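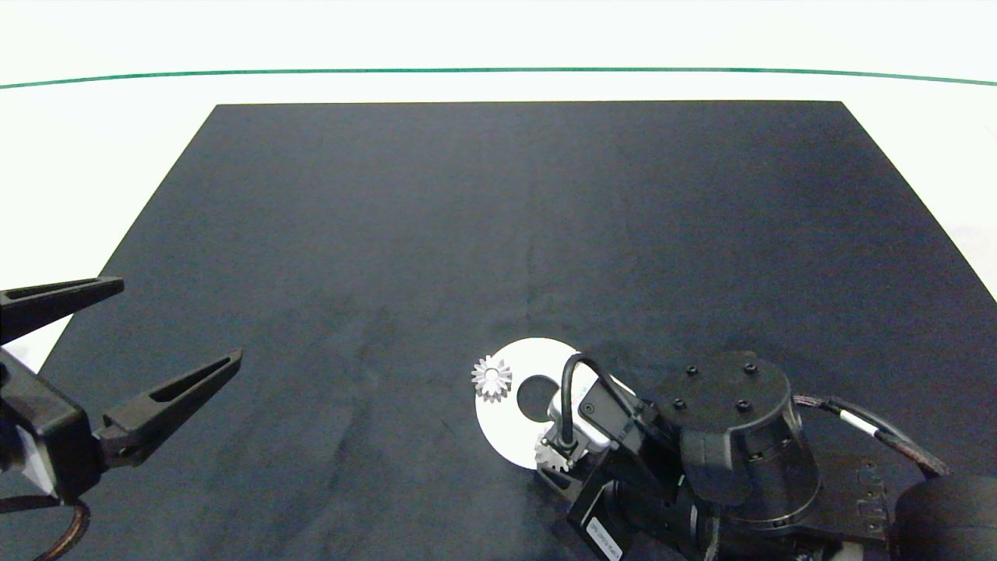 작은 베벨 기어를 만지기 시작한 뒤로 댓글이며 메일로 비슷한 질문이 꽤 많이 와서, 아예 한 페이지에 모아 봤어요! 저는 부품을 늘어놓을 때 짙은 회색 매트를 깔고 그 위에 흰 원판을 하나 올려 둬요. 은색 기어가 흰 바탕 위에 있으면 뾰족한 이가 하나하나 잘 보이거든요. (6월 15일에 답변 몇 개 고쳤습니다.)

홈 | 작업 노트 | 자주 묻는 질문 | 방명록

매트는 꼭 어두운 색이어야 하나요?

꼭 그런 건 아니에요. 저도 처음엔 흰 책상에서 그냥 했는데, 조명이 반사돼서 눈이 금방 피곤해지더라고요. 지금 쓰는 건 그리랄리에서 2,000원 주고 산 천 느낌 나는 매트예요. 가운데에 접힌 자국이 살짝 있는데 작업하는 데는 아무 문제 없습니다.

어두운 매트는 먼지가 너무 잘 보이지 않나요?

네, 잘 보여요ㅎㅎ 허연 티끌이 여기저기 앉은 게 다 보이죠. 그래도 저는 그게 더 좋아요. 보여야 닦으니까요! 금속 부품은 한쪽 구석에 모아 놓고, 빈 자리부터 테이프로 톡톡 찍어 내면 됩니다. 물티슈는 보풀이 남아서 저는 안 써요. 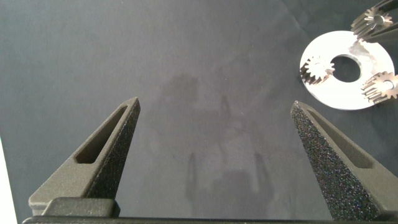

기어에 기름은 언제 바르나요?

맞춰 보는 동안엔 안 발라요. 기름 묻은 손으로 잡으면 미끄럽고 먼지도 붙어서요. 두 기어가 걸림 없이 도는지 손으로 돌려 본 다음, 마지막에 이쑤시개 끝으로 아주 조금만요.

이가 거칠면 사포로 갈아도 될까요?

거스러미 정도면 400번으로 살살 문지르세요. 이의 옆면까지 갈아 버리면 맞물림이 헐거워져요. 제가 그렇게 네 개나 버렸습니다...

원판은 뭘 쓰면 되나요?

평평하고 희면 뭐든 괜찮아요. 저는 가운데 구멍 뚫린 걸 써요.

최근 글
- 베벨 기어 축 맞추기, 두 번째 시도
- 젠드소프 부품 시장 다녀온 이야기
- 12월에 정리한 나사 서랍

문의는 방명록으로 | © 에세티 작업 노트 | 맨 위로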